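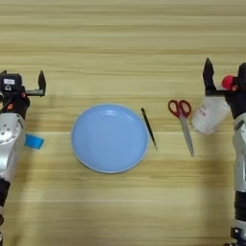 Checking a perception stack before you let it plan anything

Most of the tutorials on tabletop perception end at the moment a colored mask appears on the screen. The mask looks right, the author is happy, and the grasp planner is left as an exercise. I have lost enough weeks to good-looking masks that I now run the checks below before any planner gets to read a single object from the perception node. They are dull. They take most of a day the first time, and an hour or so after that.

I'm assuming two arms over one table, a head camera plus a camera on each wrist, and some kind of open-vocabulary detector feeding a segmenter. We use Gosling for the detector and Torach for the scene state, and the settings named here are theirs, but everything should carry over.

What you need

A recorded session of the arms idle, a recorded session of the arms moving, and a text editor. Do not start live. Live checks tempt you to nudge things until they pass.

Step 1. Throw out the demo scene

If your test scene is three wooden blocks in primary colors, stop and get different objects. Use a plate, a pen, scissors, a paper cup, a bit of sponge. Put the pen close to the plate so the boxes crowd each other. Push the sponge partly under an arm. A plate is flat and pale and has a rim that depth cameras hate. Scissors have two holes in them that a lazy mask fills in. A paper cup can let enough light through that its own shading changes when you tilt it.

Also look at your tabletop. Ours has striped grain, and the detector once gave us a long thin "ruler" at 0.6 confidence that was a darker band in the wood. If you only ever test on a plain gray mat, you won't find this kind of thing until the planner tries to pick up the table.

Step 2. Mask the arms first

People tend to leave this one until the end. Do it first. Render the robot's own geometry from joint states into each camera, dilate it, and remove everything inside before detection output reaches the scene state.

In Torach the relevant block is:

self_filter:
 source: joint_state
 dilate_px: 8
 include_cables: false
 include_wrist_camera: true

The default for include_wrist_camera is false, which I think is a bad default. The camera housings stick out well past the finger mount, and if they aren't in the model they come back as "black box" and get a collision volume of their own. Then the planner refuses every path, quite correctly, and you spend the afternoon blaming the planner.

Cables are harder. They move, and the model doesn't know where they are. There is a cable option and I leave it off. It guesses a straight line between two anchor points, and a wrong guess hides real objects. I'd take a spurious cable detection over a missing pen. Anything small and brightly colored on the gripper should go in the model as well, or sooner or later it will be reported as a toy.

Step 3. Check timestamps, and don't trust the sync flag

The self filter is only as good as the clock. Play back the moving session and draw the filter outline on the head camera view. If the outline trails the arm, joint states and images are out of step. The driver will tell you they are synchronized. Ignore it and look at the outline.

Ours trailed by 34 milliseconds. You can't see that with the arm at rest, and it's enough to leave a sliver of gripper outside the mask at moderate speed. Set the offset by hand:

camera_head:
 stamp_offset_ms: -34

That number belongs to our setup, sign included. Measure yours.

Step 4. Decide what a held object is

Here is where I part ways with the Danska guide, which treats a grasped object as gone from the scene until it is released. That's tidy and it falls apart with a paper cup. A cup hanging from a gripper with its base close to the tabletop may be held, may be resting, and may be doing a bit of each. From a single frame you can't tell, and neither can your network, whatever score it prints.

Keep the object in the scene with three possible states: free, attached, unknown. Move it to attached only when two sources agree, such as finger width stopping short of closed and the object's pose following the wrist over several frames. Everything else stays unknown, and unknown means the other arm keeps its distance.

Pak-hei Fang argued with me over this for most of a Friday. His objection is that unknown becomes a dumping ground and the second arm ends up sitting still. He's partly right. On our rig the fix was a timeout that triggers a small test lift of a centimeter, after which the pose either follows or it doesn't. I still prefer an idle arm to one that goes through a cup.

Step 5. Label a small set by hand

Our log from November holds 3,738 frames. We labeled 572 of them, which was tedious, and it was the most useful thing we did all month. Pick frames where something is partly covered. If you pick at random, most of what you get is the same easy view over and over, and your score will look lovely.

For each object, record these:

Was it found at all
Was it found once, or split in pieces
Does the mask include anything that isn't the object
Does the name stay the same from one frame to the next

The last one matters more than people expect. Gosling would call the same item "sponge", "eraser" and "blue block" within a second or so, and Torach opened a new track each time. The cure was to match tracks on position and size and treat the name as a note attached to the track. I don't care what the network calls it as long as it calls it one thing.

Step 6. Break it on purpose

Switch off one wrist camera. Shift the head camera by a finger's width and don't recalibrate. Slide the scissors so the blades point under an arm. In each case you are looking for the node to report that it is less sure. If the confidences barely move, they mean nothing, and your planner shouldn't be using them as thresholds.

Ours barely moved. Emilian Jitaru replaced the raw score with a plain agreement check between cameras, which is cruder and has been far more useful. An object seen from one view only gets a fatter collision margin:

margin:
 views_1: 0.03
 views_2: 0.01
 views_3: 0.01

Values are in meters. There is no extra credit for a third view, as we couldn't measure any benefit from it.

Step 7. Now connect the planner

Connect it in read-only mode. Let it plan and refuse to execute, and read the plans against the recording. You want to see both arms avoid the thin things as well as the tall ones. A pen lying flat has almost no height in the depth image, and the ground-plane filter may well have removed it before anything else ran. If it has, lower the cut to below pen thickness and put up with the extra noise.

What I haven't solved

Transparent objects. Two objects of the same color, one on top of the other. The Wustano package claims to deal with the first of these, and the videos are nice, but there's no failure log published with them and I couldn't get it to work on our recordings. If you have numbers on partly hidden objects, with the frames attached, I'd like to see them.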